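Subject: Re: [doltholm-list] key cards at the Doltholm, again
From: Nikola Perić
To: doltholm-list

Hi all, quick one, on my way out the door, so sorry for the mess.

Grethe Lauritsen wrote:
> Can someone please tell me where we are with the hotel for July? I was
> told the block was 30 rooms and now Sales says the rate only holds if
> we confirm the lot. Also last year I got locked out of my room twice
> and had to go down four floors in my socks to get a new card. Are they
> still using those cards? And is breakfast in the rate or not? I have
> people asking me and I don't know what to tell them.
> Grethe

OK in order.

Rooms. Yes, 30. Yes, Sales wants all of them confirmed, I spoke to them this morning. They will let us drop 2 without a penalty but that's it. Anything past that we pay the first night. So if you put your name down in spring and you're now staying with your cousin in Tarkilia, PLEASE say so now and not the week before.

Money. Deposit is 3,908, already paid out of the meeting account. Balance due when we check in. Everyone pays their own room at the desk, the deposit comes off the group bill for the meeting room and the coffee. I know the email from the hotel made it look like it came off the rooms. It doesn't. I asked them to reword it and they sent the same thing again with a different subject line.

Breakfast – in the rate. Parking – not in the rate. There's the public lot behind the bakery, free after 6 pm, and it's a five minute walk with bags.

Cards. Still cards. No real keys, no phone app. Same rules as before: ask for a second one at check-in if you're sharing, and if it stops working the night desk can redo it, you just need some ID. Don't leave your ID in the room, Yolanda. Checkout is 11, drop the card in the box by the front door, no need to stand in line.

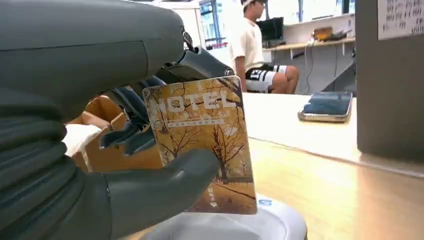

Sulastri Latuheru wrote back to me off list to say her card only ever died when she kept it in the same pocket as her phone, and that once she moved it to her coat she had no trouble all weekend. She also wants it known that the second floor is quieter than the third, and that the rooms over the kitchen smell of onions by four in the afternoon. Could those go to people who get in late, she asks.

I'll pass the onion thing along. No promises, they assign rooms the day before and they dont like being told how.

Grethe, I did ask for you to be on a low floor. It's on the booking as a note. Remind them at the desk anyway.

Still need from people:

Arrival time, if it's after 10 at night
Who you're sharing with (both of you write, not just one)
Anything you can't eat

Send it to Hidayah Lumenta, not me, she has the list and I will lose it. She's using Dotell for the sign-up so you'll get a link from them, it isn't spam. If it lands in junk just fish it out.

One more thing – the meeting room is the small one again. Big one was taken. It fits us if we leave the tables against the wall, so no tables, bring somehting to write on if you take notes.

Thats all I've got. Back online tonight after 9.

Nikola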